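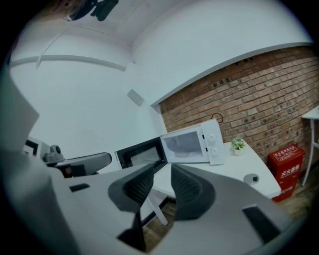
Gripper view, microwave task. Door open, fingers just in front.

PARTICIPANTS WANTED - handheld gripper study, Volance lab

We need people to open and close things. Microwave doors mostly, some drawers, some jars. You hold the gripper, do the task, put it down, do it again. No experience needed, no coding.

Why: last round we trained on 1654 demos, nearly all from our own staff. Policy did fine on doors when the start pose was close to ours and badly when it wasn't. Staff all grab the same way. Adding 110 demos from first-timers helped more than adding the same number from staff, and we want to know if that holds up with a bigger group and a second task set (Gredero). So we're after people who have never held one of these.

What you do
One session, 80 minutes incl. breaks. Short practice, then recorded runs. Some runs you get instructions, some you dont. Please don't read up on it first, it spoils the comparison. Short form at the end about grip comfort and tired wrists.

Who
18 or over. Left handers very welcome, we are short on them. Able to stand for most of the session and hold a tool in one hand. Not OK if you've had a wrist or shoulder injury in the past year, or worked on the Flirkex pilot.

Pay
$30 per session, gift card, same day. Paid in full even if you stop early.

Where / when
Griffiths building, second floor, ring at the side door. Sessions run through May, daytime plus a few evening slots. Monday is full already.

Recordings show the room and your hands, no sound. You can ask us to delete yours untill the dataset is frozen.

To sign up, email Arwel Prosser with two times that work and which hand you write with. Questions also to Arwel - replies may be slow this week.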